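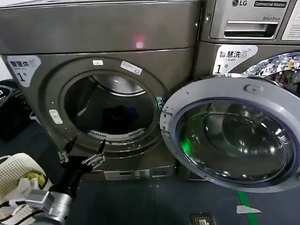

4 min read

Recording a vocal demo at home

So you've written a song, you've got a beat you love, and now it needs a voice on it. Great! You don't have to book a studio for a demo. You need a microphone, a pair of closed headphones, whatever recording program you already have and one free evening. I recorded my whole first EP, Cudmont, this way and I still do every demo like this before I show it to the band.

What you need

A microphone (a USB one is fine for demos)
Closed-back headphones, so the beat doesn't leak into the mic
A mic stand, even a cheap one
A pop filter
Two thick blankets or a comforter
Your lyrics, printed big or on a tablet

Step 1: Set up the session before you sing

Import the beat and type in the tempo first. The song I'm using for this tutorial runs at 174 BPM, and if I forget to set that, every edit later on is a pain, since nothing snaps to the grid. Make one track for the lead, two for doubles and one for ad-libs. Name them now. I once sent Dardo Lagos (he mixes most of my stuff) a folder where every file was called Audio with a number after it, the last one being 99, and I'm still hearing about it.

Save the project, then save it again under a second name.

Step 2: Pick your spot

Walk through your place clapping your hands. Really do it! You're listening for a quick ringing sound right after the clap. Bedrooms with carpet and a full bed usually win, and bathrooms usually lose. Stand with your back to the softest thing in the room, like an open closet full of coats, so the mic is pointing at you and at all that fabric. Hang one blanket behind you and one off to the side where the nearest bare wall is.

Turn off fans, and put your phone in another room. Phones buzz in recordings even on silent. 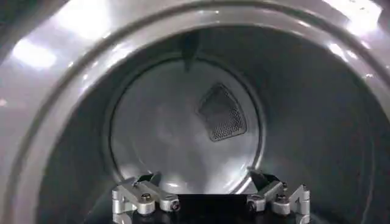
Reverb is the one thing you can't take out afterward, so keep the recording dry and add the space later with a plugin. You can pick any space you like at that point: a plate, a big hall, a small tiled room. Hard surfaces are what make a voice bounce, and curved ones do odd things with it. Picture your lead vocal coming from inside that round metal drum, with the sound going around and around the bare walls, and you've got a pretty good idea of what a short metallic reverb does to a word like "stay". I love it on ad-libs – turned way down, panned left – and can't stand it on a lead.

Step 3: Set your level

Sing the loudest part of the song, not the first verse. Everybody tests with the quiet bit and then the chorus goes into the red. Aim for peaks near -10 dB and leave the gain alone after that. Put the pop filter one hand's width from the mic and your mouth another hand's width behind it. For the big notes, lean back a little. For the whispery ones, lean in.

Step 4: Record in sections

Warm up for ten minutes, drink some water, and then sing the entire song twice without stopping. Keep both takes. You'll be surprised how often the best line of the night comes out of one of those! After that, go section by section, four takes each, with a short break between sections.

Put a limit on it. For the chorus of Yokoyama I did 26 takes in a row one Friday, and we ended up using the third. Idun Engström, who sings the high harmony on that one, got hers in two.

Step 5: Choose and tidy up

Come back the next morning with fresh ears. Pick the best take of every line, drag them onto the lead track and put a tiny crossfade on each cut. Leave most of the breaths in, only lower, because a voice with no breathing sounds creepy.

Then keep the processing light:

Low cut at 80 Hz
Gentle compression, 3:1, just touching the loud words
If the words are hard to make out, a small boost at 3000 Hz
Reverb and delay on a send, never directly on the track

Step 6: Export

Bounce one full mix as an MP3 for sharing and one WAV of the dry vocal, starting from bar one so whoever mixes it can drop it straight in. Put the tempo and key in the file name. Mine look like this: medisbridge_leadvox_dry_174_Amin.wav

Next up I'm doing harmonies and doubles, with the session files from Medisbridge, so go record something in the meantime and have your lead track ready!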